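4.3 Recording a two-handed demonstration

Before you start this section, complete the pairing procedure in 4.1 and the jaw calibration in 4.2. A calibration done on another day is not carried over. If the Zikari recorder shows CAL OLD, repeat 4.2 for both grippers.

A demonstration is one complete run of the task, from the start pose to the end pose. The Talham trainer needs at least 40 accepted demonstrations before it will build a policy. For tasks with thin or upright objects, such as chopsticks and utensils, plan on 80.

1. Set the task name on the recorder. Use the same name for every run of the same task. The trainer treats "sort sticks" and "sort_sticks" as two tasks.

2. Hold one gripper in each hand with the index finger on the trigger. The wrist strap must be closed.

3. Bring both grippers to the start pose, jaws fully open and pointing at the work area. Hold still until the recorder beeps once.

Note: The start pose does not have to be identical from run to run. Small differences are useful. Keep both grippers within arm's reach of the work area.

4. Press the left thumb button. The status light changes from white to green.

5. Approach the object at a steady speed. Close the jaws so that both fingertip pads meet the object at the same time. For a stick or handle, aim for the middle third of the pad.

6. Lift, move and place the object. Open the jaws fully before backing away.

7. If only one hand is working, keep the other gripper still and out of the path of the first. Do not put it down. A gripper that is put down during a run loses its pose track, and the run is rejected with error 47.
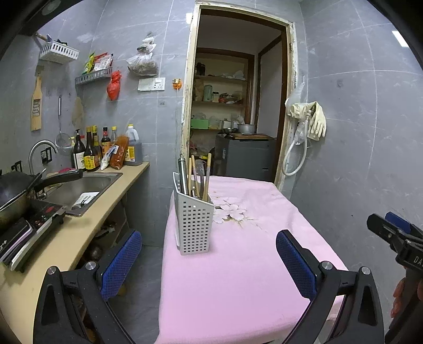
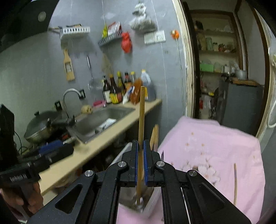
Floor Van den Broek adds that step 5 is where most new operators lose runs. Her advice is to close on a chopstick in two stages: a light touch first, a short pause, then the full squeeze. She also asks operators not to correct a slipping stick with the free gripper unless the second hand is part of the task, as the trainer will learn the correction along with everything else.

8. Return both grippers to the start pose and press the left thumb button again. The status light goes back to white and the recorder shows the run number.

9. Accept the run with the right thumb button, or hold the same button for two seconds to discard it. Discard any run in which you dropped the object, stopped to talk, or touched the object with your fingers.

CAUTION: Do not record near a lit burner, an open flame or a cooking surface that is still hot. The fingertip pads soften with heat and cannot be cleaned once they have melted.

CAUTION: The grippers are not sealed. Keep them out of sinks and away from running water. If a pad gets wet, wipe it with a dry cloth and wait until the surface no longer feels slick.

Moving between rooms

Pose tracking depends on fixed features in the surroundings. Shelves, tiles with a visible pattern, door frames and wall fittings all work well. Blank walls and large mirrors do not. After moving to a new room, sweep both grippers slowly from left to right for five seconds before step 3.

Do not rearrange the background between runs in the same batch. Objects in the work area may be moved, and should be.

Checking a batch

Open the batch on the recorder and look at the Tracking column. Runs marked LOW can be kept if the jaws were closed on the object for the whole carry. Runs marked LOST must be deleted by hand. The Altier export tool does not filter them, and a batch that contains even one will stop at the import stage with message 1913.

For transfer to the trainer, continue with 4.4.

Section revised Jan 9, 2026. Corrections to Marleny Bermúdez, Londoño documentation desk.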